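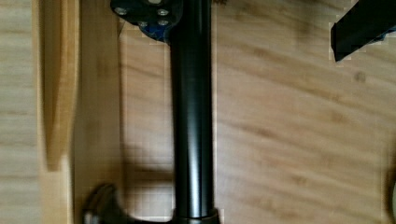
Figure 2. View from the wrist camera of the Clarance kit, with the black shaft running down the middle and a light wooden board to its left.

4.2 The wrist camera and its mount

The second part of the kit we reviewed is the wrist camera. Clarance is sold by Vetstead as a complete set for teaching small arms to handle everyday objects, and it comes as an arm, a gripper, a camera, a clamp for the table and a licence for the recording software. We bought one set at the normal price and had no contact with the seller beyond the order and two support requests, which are covered in Section 4.5.

The camera is fixed close to the gripper and looks along it. Figure 2 is typical of what it delivers. The shaft takes up a band through the middle of every image, and it stays there whatever the arm is doing, as camera and shaft move together. A black plate sits at the top of the shaft, held by silver screws, and a small patch of blue shows under its lower edge. We found this patch useful. It is the only strongly coloured part of the hardware in view, and when we wanted a quick check that the camera had not slipped on its mount, we compared the position of the blue patch with its position in a reference image taken at set-up.

The cost of this layout is that the shaft hides whatever lies directly behind it. For tasks in which the object sits to one side this matters little. The board in Figure 2 is well clear of the shaft and its right edge can be followed as a straight line against the tabletop. For tasks in which the arm comes down over a small part, the part can go out of sight during the last stage of the approach. The manual advises adding a second, fixed camera for work of this kind. One is not supplied, and the price comparison in Section 3 does not include it.

Image quality is adequate for the price. The grain of the tabletop can be made out, as can the faint grain of the board, but the surface is slightly blurred and there is visible blockiness from compression at the edges of the shaft and the board. The software offers a lower compression setting. With this switched on, the edges were cleaner but the recorder dropped images on the older of our two laptops, so we left the default in place for all the trials reported here.

Colour and light need some care. Pale wood on a tan tabletop gives weak contrast, and a soft shadow lies across the table between the board and the shaft. In an early version of our edge finder the side of such a shadow was sometimes taken for the side of the board. We dealt with this by moving the lamp and by adding a simple check on the length of the line found — no change to the camera was needed. Users who plan to work with dark parts should note that the shaft, its collar and the mounting plate are all black, and a dark part next to them is hard to pick out.

4.3 Board-following task

The task was the same as the one used for the Trotow kit in Section 4.1. The arm had to move to the edge of a wooden board, follow it from one end to the other, and return to its starting position. Demonstrations were recorded by hand guiding. We recorded 12 demonstrations, removed one in which the cable had caught on the clamp, and trained on the remaining 11. All training used the standard Aaltonen settings as delivered, so that the result reflects what a buyer would get without further tuning.

We then ran 12 trials, moving the board to a new position before each. The arm completed 11 of them. In the failed trial it reached the edge but lost it a short way along and stopped, as the safety limits require. The recording shows the edge passing behind the shaft shortly before the stop. We take this as a result of the layout described above and did not repeat the trial.

The mount was checked after every trial. It needed tightening once, after the sixth. The screws are easy to reach with the supplied key, though the arm has to be parked first — a step the quick-start sheet leaves out.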